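# Getting old marks off a white board top

I love a pale work surface. Everything you set on it shows up, small screws stop hiding, and the whole table feels brighter! The price is that every smudge shows too, and the tan, cloudy kind creeps up on you.

My table is wood with a big sheet of foam board on top, and the board gets a proper going-over every March. It takes 10 minutes, plus drying.

## What you need

- 700 ml of lukewarm water
- a few drops of dish soap
- two soft cloths
- a white eraser

## Look first

Clear the loose bits away, then get down close and look across the surface. Blotches that vanish from standing height are easy to find from a few inches up.

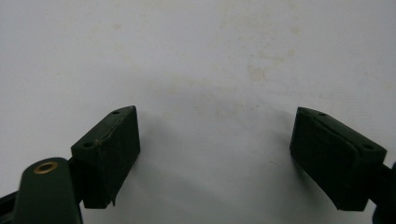
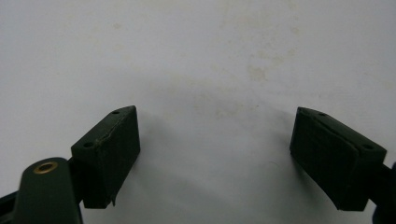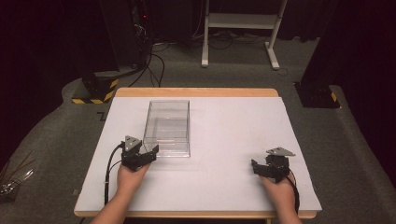 *First two: beige blotches on the white surface, close up. Last: the table with its board and the clear box.*

## Now clean

1. Lift off any boxes and dust the board with a dry cloth.
2. Dip the second cloth in the soapy water and wring it out hard – foam board hates a soaking, and the edges swell first.
3. Dab each blotch from the outside in. Pressing hard will dent the board, so let the soap do the work.
4. Pat dry and wait 28 minutes or so before judging. Damp board looks grayer than it is.
5. Go over whatever is left with the eraser, in small circles.

Ruth Wragg taught me the eraser step and I still get a kick out of it – try it on a corner first, though, as some boards have a coating that goes shiny.

If a stain has sunk in, flip the sheet over. You get a whole second side! Wipe the bare wood strips along the table edges while the board is up.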